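More demos won't fix a narrow pile

Every pitch I hear about robot learning ends with a number. Troven's deck had 349 demonstrations of computer teardown on one slide, in type big enough to read from the parking lot. I asked how many different machines that covered. The answer was 3.

I don't think anyone was hiding it. People count what is easy to count, and a run is easy to count. But a learner fed the same case over and over is mostly learning that case - where its latch sits, how its cables bunch up, how far down the board is.

The people at Brandix tell me variety comes later, once the basics work. Maybe. I've heard "later" for 2 years. Meanwhile the junk that reaches a recycling line is bent, dusty and missing screws, and none of that is in the pile.

Look at how much there is to go wrong inside one ordinary Dell tower, with a gripper reaching down toward the motherboard and orange, red and blue cables looping over the drive bay. 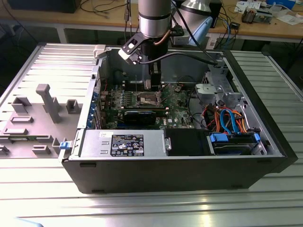 What I'd ask for instead

Give me 10 runs on each of many machines, and keep the failed ones. Publish the list of models next to the run count. If the count looks smaller on the slide after that, fine by me.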